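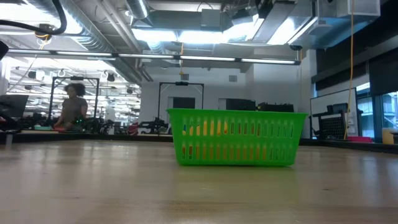 Início Artigos Números anteriores Submissões Contacto

Tempo de leitura: 15 min

4.2 Abastecimento e ritmo de jogo

A segunda série de partidas incidiu sobre as regras de abastecimento de Kiltetti, um jogo de estratégia por turnos em que cada jogador administra uma província e as estradas que a ligam às vizinhas. Na versão base, uma unidade afastada do depósito perde um ponto de força por turno. Na versão alterada, a que chamamos Grestitz, a perda só ocorre ao terceiro turno consecutivo sem ligação, mas é então de metade da força restante.

Participaram 54 jogadores, distribuídos por 28 partidas, com repetição de alguns pares. Todos tinham jogado pelo menos uma vez a versão base. Cada partida terminava ao fim de 15 turnos ou com a tomada de uma capital. Os registos de movimentos foram exportados pelo programa Kultar e revistos manualmente nos casos em que a mesma ordem aparecia duplicada.

Na versão base, os jogadores mantiveram as unidades perto dos depósitos e raramente abriram uma segunda frente. Em Grestitz, os avanços foram mais longos e concentraram-se nos dois turnos anteriores à penalização. Vários participantes descreveram este intervalo como tempo emprestado. A duração dos turnos também mudou: os primeiros foram rápidos nas duas versões, mas em Grestitz o terceiro turno de cada avanço exigiu mais tempo de decisão, sobretudo quando havia duas unidades isoladas ao mesmo tempo.

Este padrão é compatível com a distinção proposta por Anca Ghiță entre custo contínuo e custo adiado. O primeiro é incorporado em cada decisão e deixa de ser notado; o segundo obriga a fazer planos com um prazo. A leitura tem limites. O mapa Kolář, usado em todas as partidas, tem um corredor central estreito - favorece, portanto, avanços em linha - e não sabemos se o efeito se mantém em mapas abertos.

Figura 3. Cesto de plástico verde, retangular e aberto em cima, sobre tampo de madeira clara.

Excluímos da análise duas partidas de julho em que foi aplicada uma regra de retirada já abandonada. A sua inclusão não altera o sentido dos resultados. As diferenças entre jogadores experientes e ocasionais são tratadas na secção 4.3.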